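About Stukel

Stukel is a small company with one question on the wall. Can a machine do the chores yet? Kitchen chores, mostly, and a few from the shop floor. We get asked it by customers, by our parents, by the guy who delivers the water. Short answer: some of them, slowly, on a good day. Longer answer is the rest of this page.

Who we are

Eight people, 2 rooms, one sink. Sivaprasad Subramaniam started the company and still writes most of the motion code. Nomvula Mnguni runs testing and decides what counts as a pass. Þórarinn Egilsson does hardware, cabling, swearing. Melaniia Yatsenko talks to customers and keeps us from promising things. The rest of us fill in wherever.

What we do

We test arms on housework and light bench work, then tell people what we found. Companies come to us before they buy, or after they bought and it isn't going so well. We set up their job on our tables, run it over and over, write it up. You get the numbers and the video, failed tries included. No sales commission from anybody, never had one.

Our chore list has 274 entries right now. Putting a spoon in a bowl is on it. So is hanging a cup on a peg, folding a cloth, slicing fruit, racking glasses, clearing a board, sorting screws by length, wiping up somthing sticky. Each one gets split into steps and each step gets its own score. A robot that picks up the knife fine and then can't put it down hasn't done the chore. Sounds obvious. You would be suprised how many reports skip that part.

Most of the kitchen work happens on the papered tables. Blue tape grid, so a thing can go back to the same square for the next try. Board, knife, lemon slices, bowl and spoon, mug tree, wine glasses upside down on their rack. Ordinary stuff you would have at home, which is the point - a chore robot that needs special dishes is no use to anyone with a cupboard.

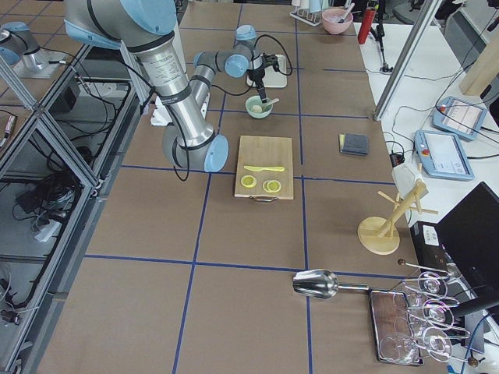

Shahzad Khattak wrote to us after reading an older version of this page and said we were being too gentle. His view was that a person clears a counter without thinking, and until a machine can do that in a kitchen it has never seen, with a kid running through, the answer is just no. He'd rather we put the no at the top. We talked about it over lunch and half of us agree with him. Melaniia doesn't. A lot of her customers only need one chore done, same counter, same dishes, every day, and for them it can be a yes.

Where things stand

Good: picking up solid things, placing them on a marked spot, pouring dry goods. Shop floor jobs with a fixture, mostly good too.

Getting there: pegs and hooks. Scoops and other tools that have to be held a certain way.

Bad: cloth. Anything thin and see-through. Cutting soft fruit without squashing it. Also knowing when to stop, so wiping a counter that is already clean.

Working with us

A standard run is up to 3,000 tries on one chore, with a person at the stop button the whole time. We do kitchens under the name Ovotari and shop-floor work under Kalden, same team, same tables, two invoices styles. Send us the chore in one sentence plus what you'd accept as done. If you can't say what done looks like, Nomvula will call you and you'll work it out together. Bring your own dishes if they matter.

Visits are fine, ask first. Closed most of January for recalibration and the big clean, which we still do by hand.

Page last updated 28/06/2018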